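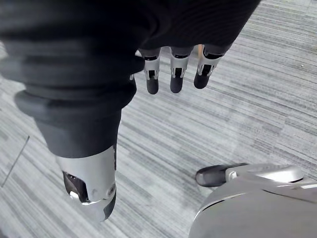

**Hosum Stripe, gray**
Carpet for workrooms, studios and hallways
Made by Uner, stocked at our Rawashdeh Street store

We've carried Hosum in plain colors for years and liked it well enough, but the stripe is the one we'd put in our own homes (and two of us have!). It's a gray on gray carpet, quiet from across the room, and the lines only start to show themselves when you get down near the floor. Crumbs, lint and pencil shavings don't jump out at you the way they do on a solid color.

## What it's like to live with

Firm underfoot. The pile is low, so desk chairs roll without a fight and you can slide a heavy box across it without the surface bunching up. Kneeling on it for an hour is fine with the thicker pad, less fine without. It isn't a plush carpet and we wouldn't pick it for a bedroom where you want your toes to sink in.

Sound is where it really surprised us. Our back office used to ring every time somebody dropped a stapler, and now you just get a soft thud.

## Size and stock

| | |
|---|---|
| Roll width | 142 inches |
| Width after trimming both edges | 140 inches |
| Color | Gray stripe |
| Pile | Low loop |
| Pads | 2 (standard and thick) |
| In stock | almost 2,826 square feet |

Stock was checked Oct 20, 2020. The next delivery from Uner hasn't been scheduled, and the August one went fast, so call before you drive over for a big room.

## Laying it

Pick a direction for the stripe before anything gets cut. Running it the long way makes a narrow room look longer, and running it across does nice things for a hallway that feels like a tunnel. Whichever you choose, keep every piece going the same way. Seams practically vanish when they follow a line, and they're much harder to hide when they cross one.

Demyd Bondarchuk does our measuring and most of our installs. He likes to snap a chalk line off the longest wall and check it against the doorway, and if the walls are out of square he'll show you where the stripe is going to drift before he trims.

## Cleaning

Vacuum with the stripe, brush set low. Blot spills with a damp white cloth and leave the scrubbing brush in the closet. Jeso spot cleaner has worked well for us on coffee; try it in a corner first.

Samples are free to borrow. Take one home and look at it in the evening too, when the gray goes noticeably warmer under a lamp.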